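Docents wanted at the Kamton Railway Museum
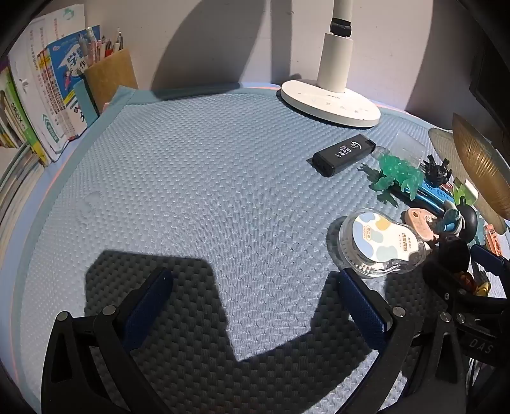
What you'd be doing

Our narrow gauge hall reopens in September and we need 5 new docents to walk visitors through it! You'd be talking about the Crenshaw & Dremura line, the quarry engines that worked it, and our 9 restored cars (the mail car is everyone's favorite, mine included).

Shifts run 90 minutes, mornings or afternoons, and the first tour leaves at 10 a.m. You don't need to know a Shay from a switcher when you start. Hiwot Teshome runs the training and she's wonderful at it – you'll be climbing around in the cabs on your first day.

You'll also have the run of our library, more than 1000 timetables, builder's drawings and photographs, many still waiting to be read properly.

Must be 18 or over and okay with stairs.

Write a few lines about yourself to Amos Fitzsimmons at the museum office, or stop by the ticket window and ask for a form.

14 shares
3 comments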